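Reviews > Trade Days & Visits > Wendo Open House

Wendo Open House: I went for the coffee and stayed for the grippers

42 shares | 6 comments

So I finally made it out to the Wendo open house in December, after Liv Haugen had been bugging me about it for months. They sell a hand-held gripper kit to people who want to teach robots household chores, and I've been trying to decide if our little shop should rent a set or buy one outright.

Oda Engström ran the tour. First stop was the parts room, which smelled like warm plastic (I kind of love that smell), and then she put a gripper in my hand and let me squeeze away. It's chunkier than I expected! The yellow fingers open nice and wide, and the trigger was stiff for the first few tries, but my hand got used to it. Oda says they've shipped 123 kits so far.

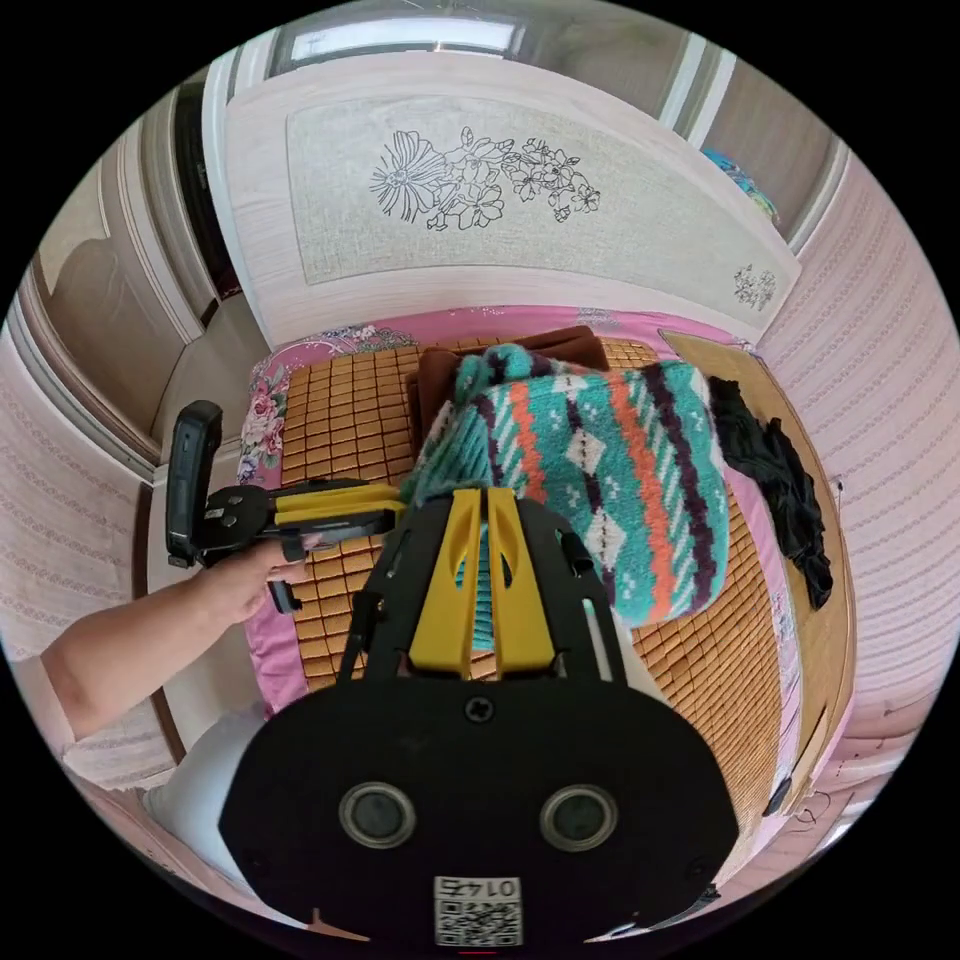
What I really wanted to know about was the service side. You can send in your recordings and they'll check them and hand back a cleaned-up set, with 100 recordings included in the starter plan and 200 in the next one up. I asked Arvid Moen what happens if half of mine are junk, and he said rejected ones don't count against you, which I made him repeat so I could write it down.

My gripes? The printed manual is thin, and the section on charging sends you to a page that wasn't up yet when I tried it on my phone. The carrying case has a latch I didn't trust one bit. Also, parking was a mess, so go early and use the lot behind the Dirna building.

I'm leaning toward a one-month rental first. Arvid is emailing me the price sheet, and I still need to ask him about spare fingers.

6 comments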